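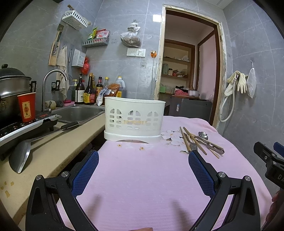
Escurridor de cubiertos blanco, palillos de madera, cuchara y tenedor sobre un mantel rosa.

4. Montar tu primer mashup en Zotevora

Si has llegado hasta aquí, ya tienes el programa instalado y las dos canciones en la carpeta Kassa (si no, vuelve al apartado 3, que yo te espero). Ahora viene lo divertido: casar una voz con una base y ponerle imágenes de tu serie favorita. Yo empecé con un tema de Sondska y el final de temporada de Wallville, y todavía me lo pongo los viernes.

1. Abre un proyecto nuevo y arrastra la base a la pista 1. La voz va en la pista 2.
2. Pulsa «Detectar tempo». A mí la base me salió a 98 y la voz a 49, o sea, justo la mitad. ¡No toques nada! El programa las cuadra solo si marcas «Doblar».
3. Busca el primer golpe fuerte de cada pista y alinéalos con la tecla A. 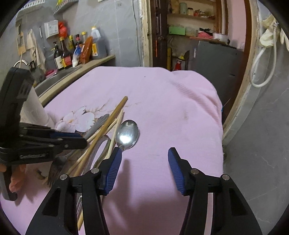 4. Escucha el estribillo entero con auriculares. Si la voz se adelanta, muévela con las flechas, poquito a poco, y vuelve a escuchar.
5. Importa el vídeo y silencia su audio. Yo corto siempre en el cambio de plano, que queda mucho más limpio.
6. Guarda con otro nombre antes de exportar.

Nota: los clips no pueden pasar de 308 segundos en la versión gratuita. Begoña Gallardo me chivó que puedes partir el vídeo en dos y pegarlo después, y funciona de maravilla.

Precaución: «Fusionar pistas» no se puede deshacer una vez cerrado el proyecto. Perdí así una tarde entera de abril, con 18 cortes ya puestos en su sitio (todavía me duele).

Precaución: si vas a enseñar el vídeo a gente que no lleva la serie al día, pon un aviso de spoilers al principio. Maite Sarmiento estuvo sin hablarme hasta el capítulo siguiente.

Para exportar, elige «Vídeo web» y deja la calidad en Media. En el apartado 5 te cuento cómo añadir los títulos.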